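News from the Nundedcombe workshop
09/06/2023

Those of you who came along to the open evening will remember that we promised to settle the great gripper question before the summer, and I am pleased to say that we are very nearly there. It has taken rather longer than any of us hoped (and a good deal more tea), but I think the wait has been worth it, and I wanted to share where we have got to.

We have been trying 2 grippers on the same arm, the Gavon and the Plarnel, with the same controller and the same dull but useful jobs: picking up bolts, turning over envelopes, moving jam jars from one tray to another. Fadi Abou Jaoude set up the routine for us and has been wonderfully patient with everyone who wanted a turn. Each gripper was given 500 picks, and if you have never watched 500 picks, I can tell you that you do start to have feelings about particular bolts.

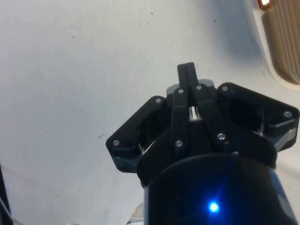 The Gavon was quicker to fit and much kinder on the jam jars, which pleased me no end as I had supplied the jars. It dropped very little and didn't mind if a jar stood slightly crooked. The Plarnel did better with the envelopes, getting under a flap that the other one just pushed along the table, but it took us the best part of an afternoon to get it talking to the controller, and we had to go through the settings all over again after the first 100 picks. Fadi still has a soft spot for it and would like another go with softer fingertips, so we have agreed not to send it back just yet!

We also had a go at moving the wrist camera. Turning it a little further towards the fingertips helped with small things and made the larger ones harder to find, so for now it has gone back to its old place. If any of you have managed this better at home or at work, do please write and tell us how.

Next up is the Majali controller, which we have on loan until the end of August. The full table of results, with all the drops and fumbles, is pinned up by the kettle, and I'm happy to post a copy to anyone who can't get in to see it.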